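June, Barlow cell, snack sort

Stopped the run after lunch. Right arm lost its gripper position twice in 29 picks. Both times the fingers reported closed while they were still open, so the controller lifted away with no bar and carried on to the bin as normal. No alarm either time.

Second time the arm also came down too low on the mat. Hit the e-stop. No damage that I could find, fingers still square.

Bars on the mat, clear bin to the left of it: 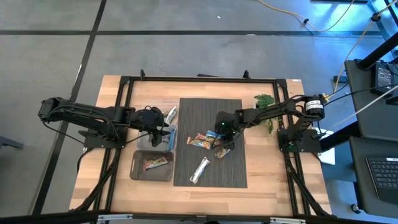
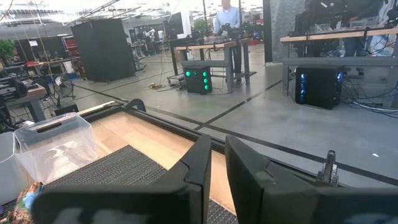
Arlindo Cordeiro thinks it's the Drotero encoder lead, which has been bent tight at the wrist since we re-routed it. Swapped it for the spare and homed the arm again. Fault hasn't come back in more than 2 hours of dry cycling, but I don't trust that without load.

Until it's sorted: half speed, one hand on the stop, no reaching over the mat with the drives on.

To do: ask Warstead for a new lead, add a check on finger gap before lift.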